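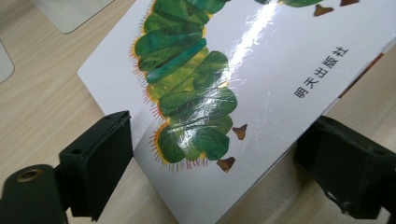

Flomus has opened orders for its autumn picture book boxes, which supply nurseries and infant classes with paperbacks for children aged three to six. Each box holds 20 titles, chosen by the company's book buyers in Plollano and sent out ready for the shelf. The autumn list leans towards animals and growing things, and includes stories with collage-style pictures, such as a green caterpillar with a fringe of red, orange and yellow bristles on a white cover. Counting books and bedtime stories make up the rest.

The boxes were first offered last year to schools in and near Plollano. By the end of the summer term, 2478 children had used them. Almost 400 classes have now asked to join, and Flomus has taken extra storage space in Pomov to handle the orders.

Schools keep a box for one term and then exchange it for the next. Worn or torn books are replaced at no charge when the box comes back, and staff do not need to list the damage beforehand. A class that wants to keep a particular title can buy it at the end of term.

Printed notes for parents come with every box. They give short suggestions for reading aloud at home – where to pause, which sounds to repeat – and have been rewritten for autumn after teachers asked for larger type and fewer pages.

Delivery is handled by Jakubowski, a family haulage firm that already serves schools in the area. Drivers will bring boxes to the school office between 9am and 3pm. Schools with restricted access should say so when they order.

Orders placed before the end of August will arrive in time for the start of term. Later orders will be sent as stock allows. Order forms and the full autumn list are available from the Flomus schools desk in Plollano.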